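Pendex Kitchen Pack: README and data card

January 20, 2018
By Myung-ja Nam

Pendex is a paid pack of simulated kitchens and recorded robot episodes. It is sold by Kuston and is meant for people who train or test arms on household picking and placing before they try it on real hardware. I keep this card for the teams here who share our licence. Kuston ships a manual of its own, which covers installation and billing, so I have left those out.

The pack holds 1403 episodes across 17 kitchen layouts. Everything in it is rendered. There is no footage of a real kitchen and no real food. The food tasks are mostly raw meat, bread and fruit, each to be picked up from a worktop or plate and put somewhere else. In the plate tasks the arm begins with its fingers open and the hand pointing down at the counter, and the target is set a short way off from the fingers so that the first move is always a reach.

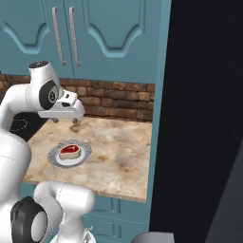

Tak, September

We have now had the pack in use for several months, and this part replaces the older notes on quality.

Of the full set, 728 episodes are food tasks. The rest are drawers, doors and crockery. Each episode comes as one folder with the camera views, the joint positions, the gripper opening and a short line of text giving the instruction. The text lines are in English only. They are short and a little repetitive ("put the steak on the plate" turns up a great deal), and we rewrote a share of ours by hand before training a language model on them.

Layouts differ in colour, in worktop finish and in where the cabinets are. They differ less in the height of the worktop, and that is my main complaint. A policy trained only on this pack did well on the held-out kitchens and then reached too low on our bench, which is taller than anything in the set. Kuston told us that variable heights are planned. I would not buy on the strength of that.

Physics is fair for solid things such as mugs and plates. Meat is treated as a rigid shape, so a slice keeps its form when the fingers close on it. If your work depends on how soft food bends or slips, look elsewhere or plan to add your own model.

The views from close to the hand are the most useful part for us. The fingers stay in shot at the bottom, and whatever is ahead of them can be seen at the same time as the goal.

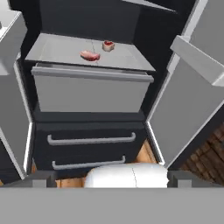
They are also the views most likely to have something in the way, so we train with at least one wider view alongside. Doors and drawer fronts can take up a good part of what the arm sees, and a policy that has only ever met tidy, closed kitchens will struggle with them.

Known faults

We marked 119 episodes as bad and skip them when loading. Most end before the object has been let go. A few have an instruction that names the wrong object. The list is in the file skip.txt, one folder name per line. If you find more, add them at the bottom and do not sort the file, as the loader checks the order.

The Pralix converter that comes with the pack turns episodes into plain arrays. It works, but it drops the gripper opening unless you ask for it with the keep-gripper setting. Two of us lost a day each to that.

Licence and support

The licence covers one site and allows trained models to be shared, but not the episodes themselves. Support is by email. Replies have been polite and usually came within the week.

For the price I would renew for drawer and crockery work. For food I would ask for a trial first, and check the worktop height against your own.

Last updated: September, M. Nam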